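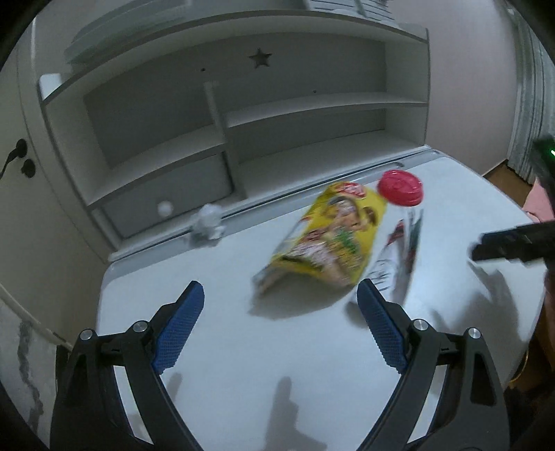
Emballages souples : le tri bute sur la matière

Accueil Magazine Dossiers Techniques Abonnement Contact

Un sachet de biscuits apéritif pèse quelques grammes et associe souvent plusieurs couches : un polypropylène orienté, une encre, un adhésif, une métallisation sous vide. Chacune a sa fonction — barrière à l'oxygène, soudabilité, rigidité — et leur assemblage complique la régénération.

Au centre de tri de Brito, la ligne ouverte en avril a reçu 3 336 tonnes de films et sachets. L'exploitant, Holroyd, y a installé 2 séparateurs balistiques suivis d'un tri optique en proche infrarouge. Selon Freya Sowerby, responsable du procédé, les petits formats restent le point faible : froissés, ils présentent au capteur une surface irrégulière et passent avec les refus.

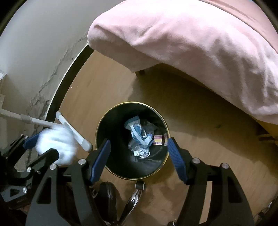 Les bouchons et bagues, en polyéthylène ou en polypropylène rigide, suivent une autre voie. Séparés par flottation, ils rejoignent un flux mieux valorisé que celui des films.

Prirar teste de son côté un sachet monomatériau. L'épaisseur passe à 115 micromètres, au prix d'une cadence d'ensachage plus faible. Brenda Sedgwick, chargée des essais, attend les mesures de perméabilité avant de fixer la température de soudure.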